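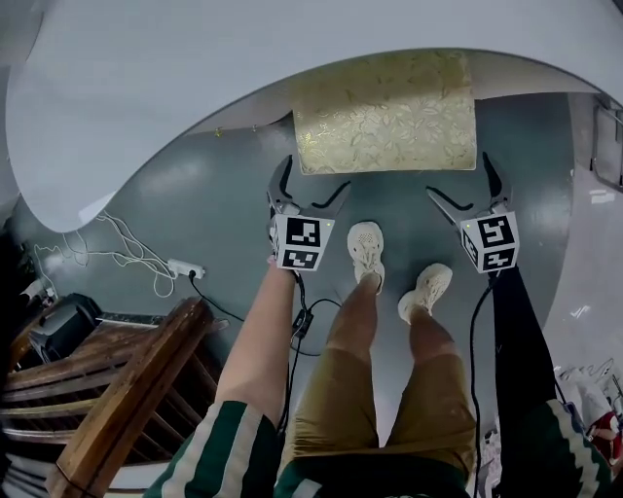 Knit footwear

Knit footwear is a class of shoe in which most or all of the upper is made from knitted fabric instead of cut pieces of leather, canvas or woven cloth. Knit sneakers are the most common type. The fabric is usually given a pattern of small openings, which makers present as ventilation, and it is attached to a molded sole by glue, stitching or both. Claims made for the category cover comfort, fit, air flow and reduced waste. The evidence behind them is uneven.

Construction

Most uppers are made on flat knitting machines, which can shape a piece as it is knitted so that little trimming is needed. Cheaper shoes use fabric cut from a roll of circular knit, and the offcuts are comparable to those of ordinary cut-and-sew production. Both kinds are sold as "knit," and labels seldom say which method was used.

Yarns are mainly polyester, sometimes with elastic fiber at the collar. Many makers add a low-melting yarn that stiffens when heated, giving support at the heel and toe. Wool and cotton versions exist, though they often contain a synthetic core that appears only in the small print.

Claims and evidence

Fit. Advertising often describes the upper as a "second skin" or "sock-like." A stretch upper does adapt to a wider range of foot shapes than stiff leather, but the sole beneath it does not stretch, and a foot that is too wide for the sole will hang over its edge. The footwear writer Hertta Laitinen has argued that stretch fabric lets sellers drop width sizing while telling customers they have gained something.

Ventilation. Open knit lets more air through than a coated material. How much of this reaches the wearer is less clear, as linings, foam insoles and glued-on reinforcements block many of the openings. A small wear trial published by Octavio Troncoso used 24 walkers and compared the Sulano, a perforated knit shoe, with a canvas shoe of similar weight. The walkers rated the knit shoe as cooler. Temperature readings inside the shoes showed no consistent difference. The trial was not blinded — the wearers could see what was on their feet — and it has not been repeated.

Durability. The maker Bastier advertised a flex test of 3000 cycles for its Juhl line, later revised to 3410. Neither figure says much about daily use, since a machine that bends a clean, dry shoe does not reproduce grit, snagging or washing. The company did not publish its test method. Common complaints from owners are pulled loops, holes above the big toe and stretching at the collar.

Waste. Knitting to shape does reduce scrap from the upper. Whether it makes a meaningful difference to the whole shoe is disputed, because the sole and adhesives are unchanged. Figures quoted in brand literature usually compare uppers alone, a limit that tends to disappear when the number is repeated elsewhere.

Care

Instructions differ widely between makers. Some allow a cold machine wash; others permit only a damp cloth. Pale colors show dirt quickly, and scrubbing can raise a fuzz on the surface. Tumble drying can soften heat-set yarns and some glues. Sprays sold to waterproof knit uppers work for a limited time at best, and water can still enter through the collar.

Repair

Cobblers can replace a worn insole, but damage to the upper is hard to fix neatly. The retailer Ulik ran a darning service and accepted 206 pairs before closing it. Its notice of 1/14/25 gave low demand as the reason and did not state how many pairs had been returned to their owners in wearable condition.

See also

Athletic shoe
Espadrille
Flat knitting
Slipper sock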